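Havari notebook, 24th February

Back on the baby rumors today. I wanted to finish the trace on the big one from November, the "secret pregnancy" that every gossip page ran in the same week, and I nearly got there before lunch and then spent the whole afternoon on one stupid word. More on that further down.

So the pile now stands at 53 stories, all saying more or less the same thing about the same couple. I read every one of them (my brain is soup) and marked where each says it got the news. 39 of them point straight at Korkent, with a link or at least a "Korkent reports". Great, easy, love those. The others just say "a source" or "a pal" or my favorite, "an onlooker close to the pair", and I still can't work out how you can be both.

The Korkent piece itself quotes Plastach. The Plastach piece is a caption! One line under a beach photo, something like "is she hiding a bump?", with a question mark. By the time Korkent has it the question mark is gone, and two rewrites later she's picking out nursery colors. I kept screenshots of each step in the shared folder, under bump-chain, in order. Please don't rename them, I've already had to sort them once.

Now the word. My matching script treats "insider" and "insiders" as different sources, so it was splitting one quote into two families. I fixed it by chopping the plural, and that broke "friends", because "friend" also catches "friendly" and suddenly we had a whole branch of stories about a friendly breakup. Put it back, made a short list of source words by hand, ran it again. It looks right now but I've only checked 30 of the matches by eye – somebody else should look at the rest with fresh eyes before we put the chart on the wall.

Other thing I noticed, and I don't want to make too much of it: the quotes get longer as they travel. The pal says "she's thrilled" in the early ones and by the end of the week the pal is giving a full paragraph about how motherhood has changed her outlook. Same pal, supposedly! I'd like to plot quote length against the hour of posting. Should be quick, the time stamps are there for most of them, though the Korkent pages show the time of the last edit and that muddles it. I might use the comment times instead, the first comment tends to land within minutes.

The denial got picked up by 19 pages, and several of those put it at the bottom of a new story about her haircut. I've logged it as a denial anyway. Not sure that's fair. We said we'd only log it if it's in the headline or the first paragraph, so maybe I undo that tomorrow, or we change the rule and write it down properly this time.

Next up is the Carrasco wedding story, the one with three different dresses and two different churches. I pulled the first batch of pages before leaving and haven't opened them. Half seem to be slideshows, so the text grab may come out in crumbs, one sentence per slide. If it does I'll paste them together by hand and grumble.
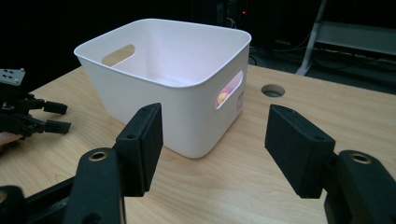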